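Workshop > Storage & Benches > Reviews

Tusholm bench liner, 14 months in

I bought the Tusholm liner because the old cork one had started to smell like a wet dog, and because Pauline Sedgwick at Corbridge told me it would outlast me. She sells them, so take that as you like.

It arrives rolled up tight and wants to stay that way. The instructions say to leave it flat for 2 hours. Mine needed five days and most of an encyclopedia. After that it lay down and has behaved ever since.
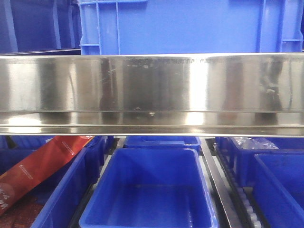 Cutting it is easy enough with a fresh blade and hopeless with the one you own. Go slow around corners. Mustby makes a cheaper liner that cuts like butter, but it also tears like butter, and I went through two of those before giving up.

Now the complaints. It holds on to dust with real affection, and a damp cloth mostly moves the stuff to a new address. Dropped screws stay where they land – a blessing – but so does glue. Ettore Greco swears by a D'Amico lint brush for cleaning his. I tried it and now I have a dusty brush as well.

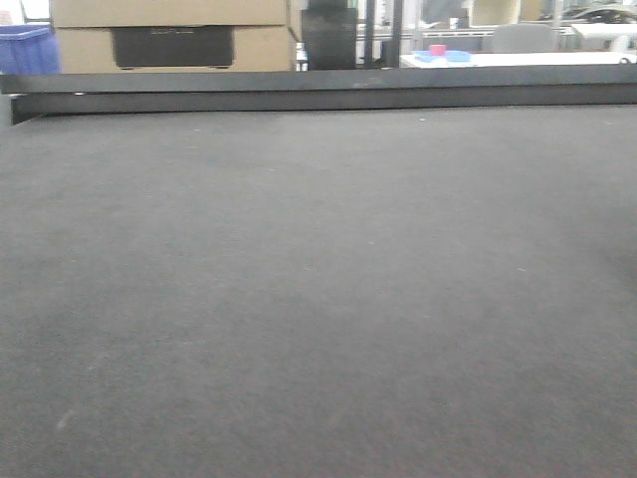
Dark gray matte surface, with specks of lint.

At $11 a foot it isn't cheap, and the color choice is gray or a slightly sadder gray. I'd still buy it again, probably in December when Corbridge knocks a little off. Four stars. The fifth is stuck in the glue.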